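Cup notes are finally up, sorry for the wait. Put together fast on 9 September 2018, will fix the typos when I get a minute.

Background for anyone new – Plollitz is our take-out cup order, paper cups plus sleeves plus lids. We went through 665 sleeves since May, more than Tomomi Yagi planned for. Next order is 1,000. Same blue unless somebody objects soon.

Sleeves first. Ribbed all the way down, white curvy print over the blue. I like how the ridges pick up light. Hoi-yan Tse thinks the print is too big. Could go either way on that
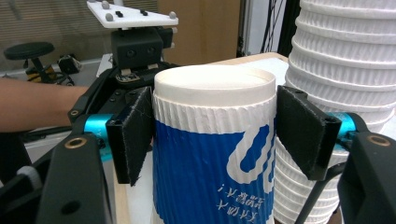
*Blue sleeve on a white paper cup, no lid, tall stack of nested cups right next to it.*

Stacks are how they come out of the carton and how they should stay. Take from the top, dont pull from the middle. Cups go rim side up when you set them out for guests. If a stack starts leaning, split it in 2 and move on.

Lids next. White ones, raised rim. Lucero Sánchez tried the Gitero lids in the spring and they popped off her tea twice, so we are staying with the plain kind. There are 183 left by last count, enough for a while if people skip the lid for water.
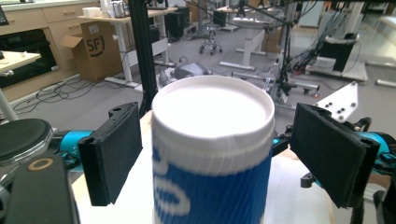
*White lid on, blue sleeve below, on the pale tabletop. Wood-colored cabinets along the wall at upper left.*

Still to come – the Yen sleeves in brown, and the small cups from Brukimley once they get here. Tien-fu Ho has the sample bag. If you want a differnt color for the next order tell Tomomi before she sends the form.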